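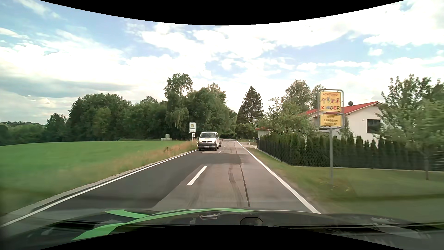

How a computer learns where the road is

A car that can steer itself has to answer one question many times a second: which part of the world in front of me is road? You can answer it without thinking. A computer cannot. It has to be taught, and this page explains one way of teaching it and what the Durngate project found out by trying.

What the computer gets

A camera picture is a grid of tiny coloured squares called pixels. For each pixel the computer stores three numbers: one for red, one for green and one for blue. It does not store the word "road" or the word "tree". Those words have to be added by people.

Adding them is called labelling. A person sits at a screen, draws a line round the road and fills it in with one colour. Grass gets a second colour, trees a third, vehicles a fourth, signs a fifth. When every part of the picture has a colour, it is finished. The Durngate team labelled 600 pictures in this way. One picture took a trained labeller 28 minutes.

What the computer does with it

The program used in the project is called Ranjbar. It is a neural network, a long chain of sums whose settings can be changed. At the start the settings are random, so its guesses are poor. It might call half the sky "road".

After each guess the program compares its colours with the labeller's colours. Where they differ, it changes its settings by a very small amount. Then it tries the next picture. This is called training. It is slow, and most of it is done at night, when the computers are free.

Why country roads are hard

A new motorway is close to one colour and has bright lines on both sides. A country road may have neither. Four things cause most of the mistakes:

Patches. When a road is mended, the new asphalt can be darker than the old. A straight edge between dark and light looks much like the edge of the road.

Seams. Cracks are sealed with a thin dark strip. Some run along the road for a long way, just as a painted line does.

Shadows. A tree can make a stretch of road very dark. The numbers for that stretch are then quite unlike the numbers for the stretch before it.

Worn lines. Paint rubs off, or gets covered by leaves and dirt. The computer has to decide where the line would have been.

Several of these can turn up on one piece of road. On the bend below, the seam runs near the white dashes, and the tree shadow lies across the road further on.
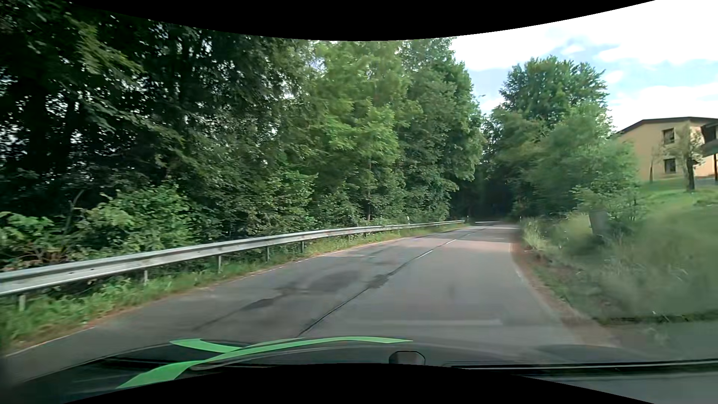 Azadeh Babaei asks why the computer can't just follow the white lines and forget about the rest. It could, on roads where the lines are good. The team tested a simple line-follower first. It worked until it met a sealed seam, which it sometimes took for the edge of a lane. It also had no answer at all where the paint had gone.

The test

You cannot test a program on the pictures it was trained on. That would be like giving a class a spelling test with the answers left on the board. So the team kept 200 more labelled pictures in a separate folder, and Ranjbar did not see them during training.

Haiyan Feng split this folder into two piles. Pictures with a patch, a seam, a heavy shadow or a worn line went into the "hard" pile. All the others went into the "plain" pile. The program was then scored on each. If it found the road correctly to within a few pixels of the labeller's edge, the picture counted as a pass.

The result

On the plain pile Ranjbar did well. On the hard pile it passed 60 per cent of the pictures. Most of the failures were in shadow. Patches caused fewer than the team had expected.

Next, Bhupendra Nigam made copies of the training pictures and darkened parts of them with a computer, in shapes like tree shadows. The labels stayed the same. A road in shadow is still a road, and that was what the program needed to learn. After a second round of training it failed on fewer shadow pictures. It did slightly worse on seams, and the team does not yet know why.

Words to know

Pixel: one small square of a picture.
Label: the name a person gives to part of a picture.
Training: changing a program's settings until its guesses improve.
Test set: pictures kept back to check the program fairly.

The seam question will be tried again in December, with more pictures from the roads near Davcombe.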